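Jiltow Classroom Pack: a semester with the robotics club

Our after-school club bought the Jiltow pack in December with bake sale money and a grant, and I was the adult who signed for it. I voted against it at the time. I'm a little softer on it now, but only a little.

The pack is software. You get seats for a simulator, a set of kitchen and workshop layouts, a block editor called Obi for beginners, and a Python mode for everyone else. The pitch is that a school with no robot arm can still teach kids to program one. We had 7 students on it, two to a laptop when the laptops cooperated, and the goal was an entry in the simulation bracket of the Stamallow challenge. The task there is pick and place: clear a cluttered counter without knocking anything over.

Setup took three meetings. The license tool wanted an admin password on every machine, and the district doesn't hand those out. Helge Hovland in the tech office sorted it out after I'd sent him more emails than I'm proud of. Jiltow's own support answered one of my two tickets.

Once it ran, it ran fairly well. The Franka arm moves the way the kids expect an arm to move, joint limits included, and you can load a counter with toys, bottles and sticks and a divider stuck right in the middle of everything. Lovisa Öberg and Valter Backlund spent most of one month on how to approach an object from straight overhead and back out again without clipping its neighbor. I'll give the software credit for that. They argued about wrist angles like they meant it. 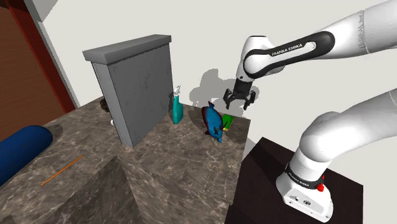

My biggest complaint is contact. Objects in the simulator are either held or they aren't, and the moment in between is mushy. A grasp that looked terrible would sometimes hold through a full swing, and a good one would pop loose for no reason any of us could find. Valter ran the same script 20 times with the same starting layout and got different results. The manual calls this "realistic variation." I'd call it a bug until somebody shows me a setting for it.

Obi is the other weak spot. It's fine for the first week. After that the blocks get in the way, and there's no clean path from blocks to Python. The export button writes code that even Wenche Solberg, who teaches our programming elective, had trouble reading. Most of our kids threw it out and started over.

Then there's the Jiltico add-on, which unlocks scoring and replay. You will want replay — without it, a student has to describe a failed run from memory. Charging extra for that in a school product is cheap, and I told the sales rep so.

We did get our entry in. The team placed somewhere in the middle and was happy with it. Jadwiga Kozłowski's group at the middle school is asking whether they should buy the pack too, and I've told her to get the trial, skip Obi, and make support answer a ticket before she pays for anything.

I'd rate it 3 out of 5. We're renewing for one more year, without Jiltico if I get my way.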